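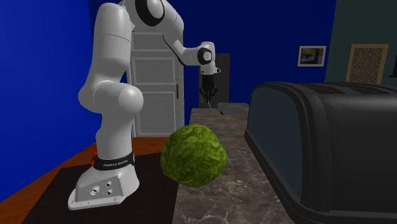 Simham opens its simulated kitchen to the public, with a few caveats

Trusberg - Simham will hold an open afternoon in December for anyone who wants to see what a robot arm can and can't do in a computer-rendered kitchen. Doors open at 1 p.m. Entry is free, and places are capped at 180.

The demonstration runs on Imisari, the company's in-house test software. Visitors will watch a simulated Franka Emika arm at a marble counter, with a head of lettuce and a large black toaster within view, and will be able to choose which item it is sent after. There are 12 tasks on the program. Simham is not promising that all of them will go well.

"We've sat through plenty of robot demos where everything works the first time, and we didn't believe those either," the company said. "People should see the misses. A lettuce is an awkward thing to pick up, even one made of pixels."

Attempts will run live on the main screen, with a running tally of failures beside it. In the last round of testing the team logged 405 attempts, and the full log will be on the table for visitors to read. Simham makes no claim that results in the software will carry over to a real kitchen. Anyone hoping for a robot that makes lunch is likely to be disappointed - so far, the company says, it would not trust the system with its own toast.

A second session at 4 p.m., hosted with the Khổng workshop, will look at costs, including the labour of building and checking each room by hand. Questions from the floor are welcome, hostile ones included.

Bookings are through the front desk at Simham's Trusberg office. The centre is wheelchair accessible, and parking is on the street only.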